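¿Cuánto cobrar por persona en un desayuno de empresa?

Llevo desde abril haciendo bocadillos y sándwiches por encargo desde un obrador pequeño, casi todo para cumpleaños y reuniones de pocas personas.

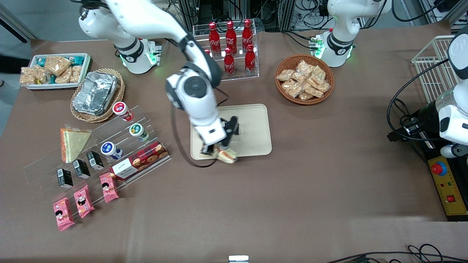
Ahora me ha escrito una empresa, Brandmont, que quiere desayuno para 29 personas en sus oficinas: dos sándwiches por cabeza, fruta, café y zumo. Me piden un presupuesto cerrado y no sé si calcular por pieza, como hago siempre, o poner un precio por persona. Tampoco tengo claro si el transporte va aparte. Son nueve kilómetros de ida y tendría que volver a recoger los termos.

Otra duda: piden factura con pago a treinta días. Hasta ahora siempre he cobrado al entregar. ¿Es normal?

Gracias de antemano.

obrador_raslow
17 de septiembre de 2025

mesaycuchara
Precio por persona, sin dudarlo. Las empresas comparan presupuestos por cabeza, y si les mandas una lista de piezas te van a llamar tres veces para preguntar cuánto sale en total.

Para llegar a ese precio haz la cuenta al revés. Suma la materia prima de todo el pedido, incluidos servilletas, vasos, film y bandejas desechables. Luego las horas: la compra, la preparación, la carga, el reparto, la recogida y fregar los termos. Casi todo el mundo cuenta solo la preparación y ahí se le va la ganancia. Añade la parte de gastos fijos que le toque a ese día (alquiler, luz, seguro, cuota de autónomos) y encima tu margen. Divide entre los asistentes y redondea hacia arriba.

El transporte yo lo meto dentro del precio hasta cierta distancia y lo pongo aparte si hay que ir dos veces. En tu caso hay que ir dos veces, así que lo pondría en una línea propia: "entrega y recogida". Nadie me lo ha discutido nunca.

Pon también por escrito hasta cuándo pueden cambiar el número de asistentes. Yo doy dos días laborables. Después se factura lo confirmado, aunque falte gente. Y pregunta por alergias antes de cerrar el menú, que luego aparece un celíaco la víspera y hay que comprar pan aparte -- y prepararlo aparte, que lleva más tiempo que el resto del pedido.

gileck
Yo cobro por pieza y me va bien.

cafe_rattanakul
Sobre el pago: lo de los treinta días es normal con empresas, pero siendo el primer pedido puedes pedir una señal. Yo pido la mitad al confirmar y el resto contra factura. Si dicen que su administración no paga anticipos, decide si puedes aguantar ese mes sin cobrar. Con un pedido así se puede. Con uno grande, cuidado: el año pasado se me juntaron tres facturas pendientes que sumaban 3.958 euros y tuve que retrasar el pago al proveedor de café.

Desde entonces tengo una norma: no dejo que un cliente me deba más de 2.000 euros a la vez. Si llega a esa cifra, no acepto otro encargo suyo hasta que liquide.

Pide los datos fiscales antes de preparar nada y pregunta si necesitan número de pedido en la factura. A mí me devolvieron una por eso y el plazo empezó a contar de nuevo.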